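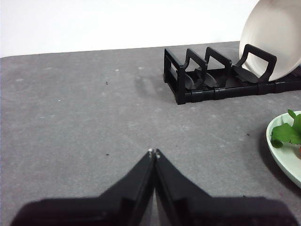

Two-finger gripper over the bench, with the dish rack and a plated sprig of greens to the right.

The house rules for the manipulation bench at Setham run to 33 clauses. Most of them deal with things an outsider would consider housekeeping: where a plate may be set down, who may move it, what gets written in the log before the arm is enabled. Yesenia Barrera wrote the first version in April, and has revised it often enough that the clause numbers no longer run in order. Clause 14 sits between 22 and 23. It concerns crumbs.

Small service robots fall awkwardly between existing documents. Industrial safety standards assume a cell, a fence and a trained operator. Consumer appliance rules assume a product with a finished enclosure and a manual. A bench arm that is learning to put crockery away matches neither description well, and the labs that run them have mostly written their own practice. Setham's is one of three sets now being compared, along with those from Clistwood and Haque, with a view to a common code of practice under the working title Candance.

The draft is organized by hazard, then by task. Barrera argued for the reverse. Her view is that people at a bench look up what they are about to do, and seldom look up what might hurt them. The compromise is an index, which takes up four pages.

Fingers

The section on end effectors begins with clearance. Fingers are to be parked apart or fully closed, and the state recorded. A nearly closed gripper is treated as a pinch point with the same status as a moving one. Clistwood wanted an exception for arms with the drive power removed. It was refused on the ground that a person walking up to a bench cannot tell a de-energized gripper from a paused one by looking.

Fingertips are inspected at the start of each shift for chips, loose inserts and residue. The draft does not specify a finger material or colour. It does require that any change of fingers be entered as a configuration change, with the approach heights re-verified, even where the replacement is nominally identical. Tiburcio Gallegos, who edits the technical annex, put that requirement in after comparing fingers from a single supplier and finding tip lengths that differed by 2 mm.

"On a foam block you would never notice," Gallegos says. "On glazed ceramic, 2 mm is a chipped rim and a stop to sweep up."

Crockery and racks

Racks get a page to themselves. A dish rack is a set of narrow slots, and loading one calls for placement in which the last few centimetres are made partly by contact. The draft sets a maximum approach speed for that portion of the motion of 20 mm per second, and asks that a force threshold be active throughout. It also asks that the rack be restrained, or that its position be checked before every trial. Haque fixes its racks with clamps. Setham does not, and checks.

Plates lying flat near a table edge are covered under a separate heading. No plate may overhang. Where food or simulated food is on the plate, the item is to be logged by type, and fresh produce replaced on a schedule. Wilted leaves change shape and friction over a session, and results collected early and late in the day stop being comparable. The Setham log has a column for this. It is filled in more reliably than the column beside it, which is for ambient temperature.

Surfaces

Clause 14 requires the work surface to be cleared of debris to a stated standard before a data run, and re-inspected after any run involving produce. The standard took longer to agree than anything else in the document. An early wording called for a surface "free of visible particles", which no bench in use has ever met. The present wording permits fine lint and specks below a size threshold, provided they are left alone for the whole of the run. Wiping the table halfway through is recorded as a deviation.
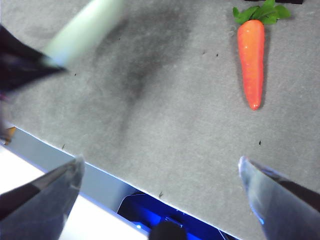
Shared workspaces account for the largest number of open comments. Where two arms can reach the same part of a table, the draft requires one of them to be designated as having priority in each zone, with the designation fixed before the run starts. Dynamic assignment is permitted only if both controllers report their position to a common monitor. Loss of that report for longer than the stated interval stops both arms. Clistwood's reviewers asked whether the stop should apply to the silent arm alone. The answer in the current text is no. An arm that keeps working beside one whose position is unknown has no basis for its own clearance calculation.

Speed limits in shared zones are lower than for a single arm. They apply to the fastest point on the moving structure, the elbow and forearm included, where earlier practice at all three sites measured only the tool tip. Barrera reports that the change added roughly 60 seconds to a typical table-clearing sequence at Setham, and that no one has asked for it to be reversed.

Two matters remain unresolved. One is whether cameras mounted on the wrist should count as part of the tool for the purpose of clearance. The other is retention of the deviation log, for which the three sites currently keep three different periods. Gallegos expects the first to be settled in the annex. The second has been referred back to the sites.

Last updated: 6th August

Related items
Priority zones for two-arm benches: a worked layout
Force thresholds for contact placement
Produce as test material: storage and replacement
What belongs in a deviation log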